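Monday, sorting task, bench 2

Started late because Siham and I spent the first part of the morning arguing over what counts as one episode. We settled on this: arms start clear of the bins, arms end clear of the bins, and if the operator sneezes in between, tough luck, it stays in. Object set for the day is the cloth and the kitchen stuff (cup, bowl and so on), with the bins to sort into. Fulgencio drove first, I did the labels. 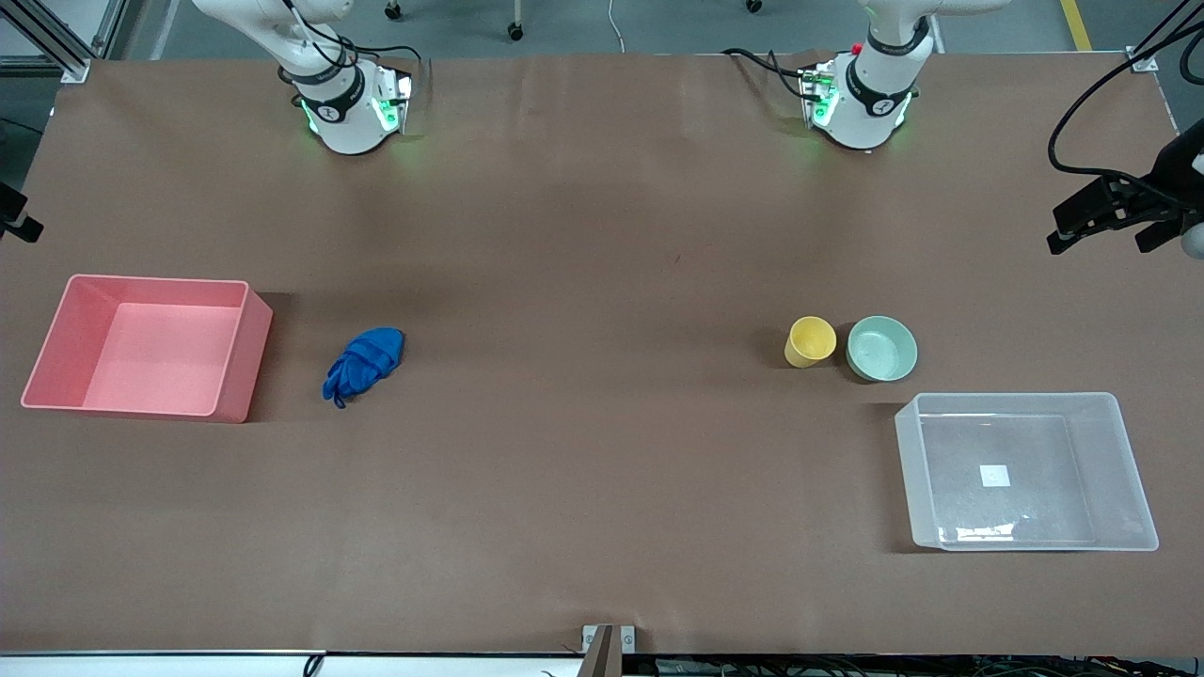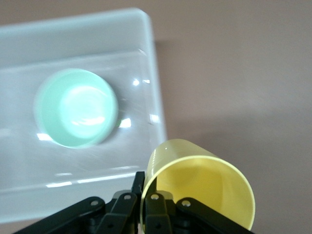

The count stands at 1470 episodes on the Clerkar drive, and Brisa wants 2874 before she'll even think about a training run. Why 2874? She has a spreadsheet, I've stopped asking! We planned on 200 today and I think we'll land short, but the ones we have are nice and clean.

Things I want to remember. The cups are harder to drive than I expected. Fulgencio likes to come in slow and square up before he closes, and I tend to swoop, so our demos look like two different robots. Siham says that's good variety. Abundio says it's mush and the policy will average us into something that does neither. I'm with Siham for now, but I've started putting the operator's initials in the notes field so we can split them later and find out who owes who a coffee.

Second thing – glare. Anything shiny under the ceiling lights gets bright patches in the wrist view, and they slide around as the arm moves. Do we dim the lights or leave them on and let the model deal with it? I'd leave them. The Zepeda site has worse lighting than we do, and it has to work there eventually.

Third, the cloth. I scrunch it up again by hand between episodes and I've caught myself making the same lump every time (my lump, apparently). Araceli's fix is to drop it from shoulder height and leave it however it lands. Much better, and quicker too.

Threw out 5 episodes before lunch: three where the Wamer logger lagged behind the joint data, two where I hit the pedal early. Must move that pedal.

To do: ask Sundard about the spare pedal, re-tape the start marks, and get Abundio to drive for an hour so his opinions are in the dataset as well. Siham has the afternoon slot from 2, and the label sheet is in the shared folder, filled in up to lunch.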